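Lecture 6 - How a small language is kept alive

Last updated: 17/05/2024

Last week we spoke about schools. Now we look at the home, where a language is passed on or lost. In the valley of Ondale, Imre Lengyel recorded 46 families over two winters. Most grandparents spoke the old language with each other, but turned to the state language when a child came in.

Lengyel calls this "the turn at the door". Please remember the term - we will need it in September.

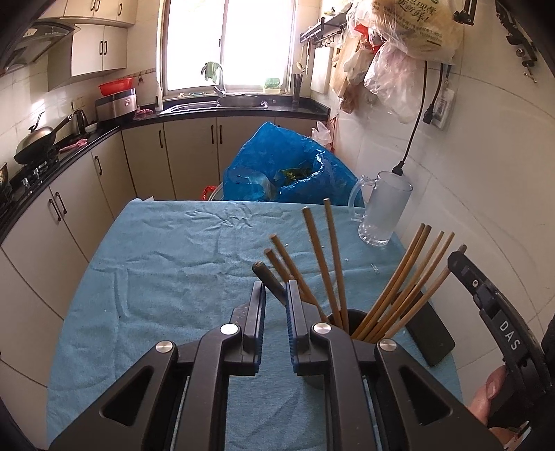 Reading for the seminar

Wegener, chapter 6, on the first radio programs. Bring one question in writing, and compare her speakers with those of Lengyel.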